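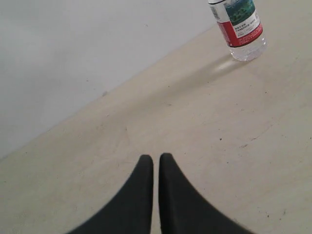

Issue 9, page 2

Home News Features Standards Archive Contact

The handling bench at Coltwood has run on a written rulebook since June, and the lead technician there would like more shops to copy it.

"We had habits before, and everybody had different ones," she said. "One person cleared the table between runs. The next one left a drink on it."

Under the Coltwood rules, anything left on the table has to be entered on the run sheet, water bottles included. Clear plastic is listed by name. It lets light through and throws bright spots on the surface, and she wants that on record before anyone reads the results.

Gripper fingers are checked every 50 cycles. A run starts with them open and empty. After 2 failed grasps the operator stops and writes down what was being picked up.

"Stopping is the part people fight," she said. "They want one more try."

Flat office items such as binders have a page to themselves. The rule covers how high they may be lifted and how long they may be held.
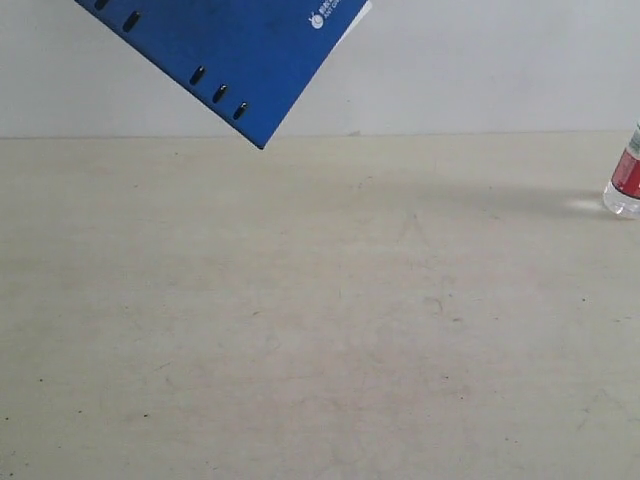

Over at Cliltside they read the same page and thought it asked too much, saying a small shop can't fill in a sheet for every lift. The technician has heard this before.

"Then log every shift and keep the stop rule," she said. "I'd take that."

The Toom checklist, which Coltwood started from, has no stop rule. Haltutness added one to its own copy. Comments on the next draft close on 8th July.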